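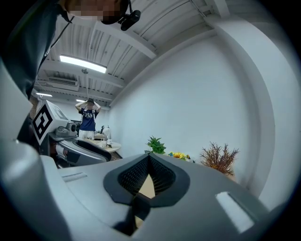

The Siseo finger pad close up, with a robot behind it on the left.

Siseo hand-held gripper, review after a season of use
Feb 8, 2021

We bought two Siseo grippers from Drodumico in November to record hand demonstrations for a household robot. The robot has its own grippers and its own problems, and most of this review is not about those. It is about the hand-held tool, and mainly about the finger pads, which is where ours failed.

The Siseo is a light gray plastic tool you hold like a large pair of tongs. Squeezing the trigger closes two fingers, and a wire inside the handle reads how far they have closed. Each finger ends in a dark gray rubber pad with a black diamond-textured insert in the middle. A recorder (we use the Vustness one, sold separately) saves the finger position along with the video, and the robot is later trained to do the same motion. Setup took one afternoon. The manual is short but correct, except that it shows the older charging port.

What went wrong

The first fault appeared after some 30 hours of use. One of the operators was picking up cups and the recorder showed the fingers still partly open with the cup held firmly. We restarted everything and the reading was good again for the rest of the day. The next morning it was off again, and this time a restart did nothing.

We took the front shell off. The wire that reads the finger position passes over a small plastic guide, and the guide had worn a groove. Once the wire drops into the groove it goes slack, and the position reads open when the fingers are closed. The tool gives no warning. The status light stays green and the recorder accepts the data.

By the time we found it, 43 recordings had to be thrown out. We tried to save them by shifting the readings by a fixed amount, but the error changed with how hard the trigger was squeezed, so that was no use.

The second fault is a safety matter and I would put it ahead of the first. The pad is held on by a clip on the back and a dab of adhesive. On the same unit, the clip let go during a practice run with the real robot. We had moved a pair of Siseo pads onto the robot, which the manual allows and which the sales page encourages. The robot closed on a bottle, the pad slid sideways off the finger, and the bare finger kept closing with nothing soft on it. The force limit did not trip. With the pad gone, the finger had farther to travel, and the software read that travel as a smaller object. An operator's hand was close by. The stop button was pressed in time and there was no injury, only a cracked bottle and a wet floor.

We have since added these rules:

– Nobody reaches near the robot's fingers while the arm is powered, even to straighten an object.
– One person keeps a hand on the stop button for the whole run and does nothing else.
– Pads are pulled by hand before each session. If one shifts at all, it gets replaced.
– The finger reading is checked fully open and fully closed at the start and again at lunch.

How the maker handled it

Drodumico answered the wire question in a day and sent two metal guides free of charge. Fitting them takes a small screwdriver and patience – the spring behind the guide wants to jump out. The position reading has held steady since.

On the pads the answer was weaker. We were told to use fresh adhesive and to check the clip. We asked for a pad with a screw and were told one is being considered. Meanwhile the sales page still says the pads can be used on a robot, with no mention of checking them. I think that should be changed now, before a new pad exists.

The rest of the tool

Grip is very good. The diamond texture holds smooth cups and plastic bottles well, and the rubber does not mark furniture. It is poor on thin flat things such as paper or a bank card.

Comfort is fair. The housing is wide, and operators with small hands change grip often, which shows up in the recordings as small jerks. A session of forty minutes or so is enough for anyone. Used together with a head camera, the large shell sometimes hides the object just before contact, and you have to learn to hold the tool a little to one side.

Battery life is fine. The charging cable is too short.

Would I buy it again

For recording by hand, yes, with the metal guides fitted on the first day. For use on a powered robot, no. Ours now runs with the Dambrauskienė screw-on pads, which grip less well and cost more, and have stayed where they were put.

Rating for hand recording: 4 of 5
Rating for the pads on a robot: 1 of 5

Related reviews
Vustness recorder: one year on
Stop buttons for small robot arms
Dambrauskienė screw-on pads, first look
Head straps compared
Charging cables that reach the table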